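Gesham Kitchen: Bottle Storage and Table Layout

Gallery and working notes
Text: Sérgio Antunes. Drawings and shelf schedule: Ginevra Guerra.

The Gesham kitchen is a shared cooking space on the ground floor of the Prata building. It is used for evening classes and by small caterers who book it by the half day. The storage was rearranged in May. This page covers one part of that job, the tall bottles: soy sauce, vinegar, cooking wine, oil and syrups. Dry goods, cold storage and the pot racks have their own pages under Skalingate.

The old arrangement was a single run of shelves with a clear height of 261 mm. Tall glass did not fit upright. Bottles were laid on their sides or left on the table between bookings, and the caps of the ones on their sides leaked a little around the thread. Residue collected on the shelf boards and had to be scraped off.

The new run has a clear height of 330 mm on the bottom tier. The upper tiers keep the old spacing and take jars, tins and short bottles. All tall glass now stands upright at the lowest level, where it has the shortest distance to fall.

1. Tall glass

Bottles are sorted by base diameter first and by contents second. This looks odd to people who expect the vinegars to be together, but it keeps the rows straight and lets a full row slide out on its tray. Within a row, the label faces the aisle. A bottle turned the wrong way is difficult to identify from the shoulder, as most dark sauces look alike through dark or filled glass.
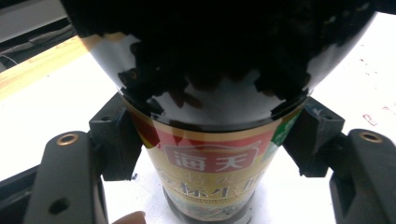
Soy sauce, large glass bottle, upright. Paper label in red, yellow-gold and green, marked 海天.

Wraparound paper labels are left on. Several users asked for plain bottles with printed tags, and Rosário Patrício tested the idea on the vinegars. The tags were legible but carried no batch or ingredient information, and a class with allergy questions needs the original text. The test was dropped and the tags were moved to the oil cans.

Paper labels do need some care. A drip from the neck runs down the shoulder and stops at the top edge of the label, where it soaks in and darkens the paper. Wipe the neck and shoulder with a damp cloth before the bottle goes back. Do not rinse the whole bottle under the tap. The adhesive on most labels softens, the paper slips, and the bottle then sticks to its neighbor.

Trays

Each row stands on a shallow tray with a raised lip. The trays are the Cikeleo narrow pattern, cut down by Gonçalo Brandão to suit the shelf depth. A full tray of tall glass is heavy. Two hands, one on each short end, and pull level. Tilting the front edge to clear the lip of the shelf puts the back row off balance.

Tray capacity depends on diameter. The large soy sauce bottles go in a single file with a finger's width between them. Packing them tighter saves very little, and the bottles then have to be lifted by the cap. Lift by the body or by the neck below the cap. Caps with a flip lid are not rated for the weight of a full bottle and some of them pop off.

Shelf order, bottom tier, from the door:

Soy sauce, large
Soy sauce, small
Rice vinegar
Cooking wine
Neutral oil in glass
Syrups

Sesame oil was on this tier at first. It was moved up because the bottles are short and were being lost behind the neutral oil. Fish sauce is on the second tier, on a tray of its own, with a liner.

Opened and unopened stock

Unopened bottles stand at the back of the tray and opened ones at the front. The opening date goes on a strip of freezer tape on the cap, written in pencil. Ink on tape smears when it picks up oil. Fergal Gilmartin checks the tier at the start of each month and removes anything without a strip.

For storage times after opening, follow the text on the bottle in question. The kitchen does not keep a general table. An earlier one was copied from several sources and the entries disagreed with each other.

2. Working surfaces

The tables are white or near white. This was a deliberate choice in the original fit-out: spills show at once, and broken glass in a dark color is easy to find. It also means that every stain is visible, and the surfaces look worse than they are after a season of use.

Staging is done at the table nearest the shelves. Bottles needed for a booking are brought out on their tray and set down along the back edge. The front half stays clear for boards and bowls. At the end of the booking the bottles are wiped, checked for a strip and returned in shelf order. With two people this takes 10 minutes.

Red marks are the most common complaint. The usual sources are chili oil, food coloring, beet, marker ink and the print on wet packaging. They respond to different treatments, so it helps to know which one is involved before reaching for a cleaner.

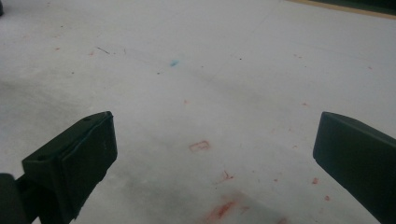

Oil-based stains are done first with warm water and dish soap, left to stand, then wiped in one direction toward a dry cloth. Rubbing in circles widens them. If color remains, a paste of baking soda and water is applied with a soft cloth and left until it starts to dry. Marker ink is done with rubbing alcohol on a cotton pad, with the window open and the burners off. Printed color transferred from packaging behaves like marker ink on some surfaces and like food coloring on others, so test a small patch near an edge.

Gray haze is a separate problem. It builds up where pans and metal trays are dragged, and where cleaner has been allowed to dry without a rinse. Soap does not shift the first kind. A melamine sponge does, used wet and with light pressure, but it dulls a glossy surface if used often. The second kind comes off with plain water and a clean cloth.

Not to be used on any surface in the kitchen:

Steel wool
Scouring powder
Chlorine bleach on or near the metal trim
Blades, except a plastic scraper held flat

Never combine bleach with vinegar or with any other cleaner. The spray bottles are labeled by content, and the vinegar spray is kept on the opposite wall for this reason.

Marks that do not respond after two attempts are left alone and entered in the log with their position, measured from the nearest corner. Ginevra Guerra keeps the log. Repeated attempts on one spot have done more harm than the stains did, mainly by thinning the finish so that the next spill goes in deeper.

Open items

The syrup tray is short by almost 2 cm and slides when the tier is half empty. A filler strip is on order.

Lighting on the bottom tier is poor at the far end. Rosário Patrício has asked for a strip light under the second tier. It would reduce the clear height slightly, and the tallest oil bottle has to be measured with its pourer fitted before that is agreed.

Shelf drawings can be requested from the Skalingate desk, mornings only.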